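Zollus Student Automation Club Opens Small-Object Handling Project to New Members

Thursday sessions extended through May; demonstration set of 346 recorded picks to be released to participating schools

The Zollus student automation club has completed the first stage of its small-object handling project and will admit new members for the second stage, which begins in May. The project covers the collection, labeling and review of short recordings in which students pick up, move and set down everyday objects with hand-held two-finger grippers. Members work in pairs, at home or in the club room at Donora, and bring their recordings to the Thursday session for review.

The first stage produced 346 accepted picks. A pick is accepted when the object is gripped, lifted clear of the tray, and released inside it again without a second attempt. Recordings that fail on any of these points are kept in a separate folder and used in the labeling exercises.

Objects are chosen by the students under three rules. Each must fit between the gripper fingers when they are fully open, must be a household item, and must weigh less than 100 grams. Bottle caps, markers, tubes and USB sticks have been the most common choices. The tray can be any shallow lid or box with a rim. Club guidelines call for five minutes of practice before the first recording of a session and for the objects to be rearranged after every 10 picks.

"The caps gave us more trouble than the markers did," said Finn Wendt, a second-year member. "If you come in too high, the fingers close on the edge and the cap tips. We changed the approach angle and wrote that down as a rule."

The labeling work is done in Callia, a spreadsheet-based tool written by former members of the club. Each recording is given a start time, a contact time, a release time and an object name. Two students label every recording independently, and differences in contact time are settled at the review table. Project lead Henrike Kettler said the second labeling pass had been added after early entries could not be compared with one another.

"One pair marked contact at the first touch and another pair marked it when the object stopped moving," Kettler said. "Both are reasonable definitions. We had to choose one."

The second stage will add handovers between two grippers and the sorting of objects by color. Students will also test a small classifier trained on the first-stage labels. Results, including failed trials, will be presented at the Harms school robotics day.

Membership is open to students in grades nine through 12. No programming experience is required. Applicants attend one trial session, which starts at 4 p.m. and lasts 90 minutes. Participating schools may request the labeled set in writing through their technology teacher.

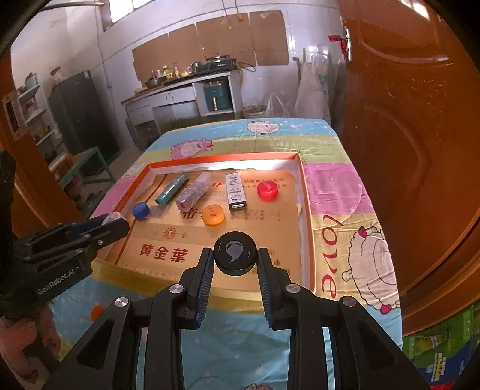 Rosemarie Oltmanns asked whether pairs working at home would have to use the same objects as those in the club room, and suggested that at least one object be common to every tray so that results from different pairs could be compared.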